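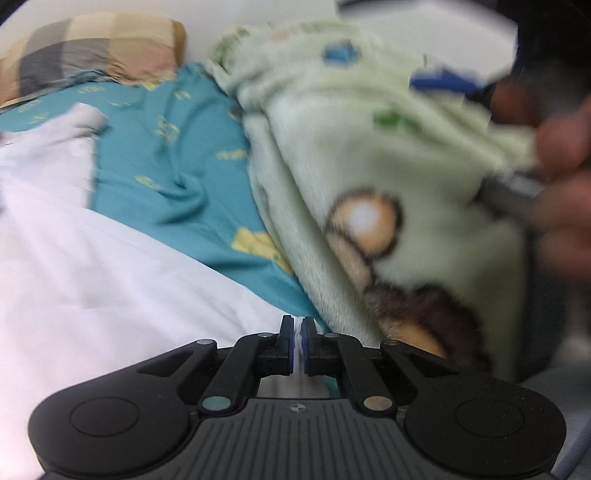
Checked pillow, teal sheet, green blanket

Forums > Unexplained > Declassified Files > The Trovville lights

gumleaf_9
Has anyone read the Trovville file all the way through? It was released with 726 pages and I'm up to the radar logs. The summary says the object was tracked for 30 minutes, but the log I'm looking at has a gap in the middle of that.

Prins
The gap is a shift change. You'll see the same thing on other nights in the file when nothing was reported. I wouldn't read much into it.

kelpie
I don't agree. The other gaps are a minute or two. This one is 9 minutes, and the operator's initials are the same before and after. How is that a shift change?

Prins
Initials were often filled in later by whoever typed up the sheet. The colour of the ink would settle it, but the scans are black and white.

slowtide
The earlier release was listed at 1,075 pages. Does anyone know what was taken out? I've asked the archive at Flunum and got a form letter.

gumleaf_9
Mostly duplicates, according to the cover note. I haven't been able to check that.

kelpie
Convenient.

Prins
Duplicates are normal in these files. Every office kept its own copy of the same memo. I went through the Pronus papers a few years ago and half of it was the same weather report.

slowtide
Weather balloon is still my favourite for this one, for what it's worth. The wind direction fits. The speed doesn't, unless the range was misread.

kelpie
Then you need a misread range and a wrong set of initials on the same night. I'll post the log pages when I've got them in order.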